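Lost property, repairs and the spring swap

Posted 2/7/24 by Magnus Cairns

The Brevine Tool and Household Library has changed how it handles returns, and members have asked for the details in writing. The new rules apply to everything on loan, including items you borrowed under the old system.

Loans are now three weeks for all items. Before this, hand tools went out for two weeks and kitchen equipment for four, and people with one of each had to make two trips. You can renew once by phone or at the desk. A second renewal is possible if no other member has asked for the item, but you need to come in for that one so we can look it over.

Late fees are unchanged. We still don't charge for the first six days. After that your card is blocked until the item comes back, and the block comes off the same day.

Please return things clean. Pressure washers should be drained. Carpet cleaners need both tanks emptied and left open. Pasta machines should be brushed out and never put in water, which rusted two of them last year. If something broke while you had it, tell us. We don't bill for normal wear, and a note saying "switch sticks" saves Stellan Hägglund an hour of guessing when he gets to it on the repair bench.

Missing parts are a bigger problem than breakage. Drill chuck keys, sander dust bags and the small wrench that goes with the tile cutter are the ones that go astray most often. Every kit has a parts card in the lid. Check it when you pick up and check it again before you bring it back. If you find one of our parts at home months later, drop it in the mail slot with or without a name on it.
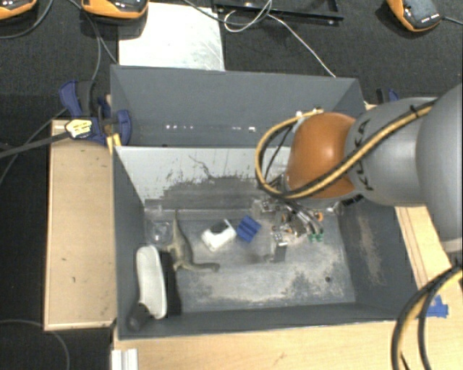 The parts drawer at the desk is open to members who want to look through it. Kusum Gautam sorted it in January and labeled what she could. A fair amount is still unidentified, including a set of black plastic feet and a glass lid that fits none of our slow cookers. Anything left unclaimed by the end of April goes into the swap.

The swap itself will be in the side hall on Lindholm Street, same as last year. Bring tools, pans, small appliances and garden gear in working order. No mattresses, paint or car batteries. Ville Eskola will test plug-in items at the door, and anything that fails goes home with its owner. Tables are free, but you have to reserve one ahead of time.

On the money side, last year's swap and the donation jar together brought in $2,535. Of that, $675 went to replacing the two floor sanders, and the rest covered blades, belts, insurance and part of the rent. This year we would like to buy a second long ladder. The one we have is booked every weekend from spring through fall, and the waiting list closed early in both of the last two seasons.

Jae-hoon Ra is running the sharpening class again. It covers kitchen knives, chisels and garden shears. Bring one blade of your own, wrapped in a towel or cardboard. The class is limited to six people and the sign-up sheet is at the desk. Last year's class filled up fast, and there is no online sign-up this time.

Opening hours stay the same until the clocks change. The side door is still sticking, so pull it hard toward you before you turn the handle.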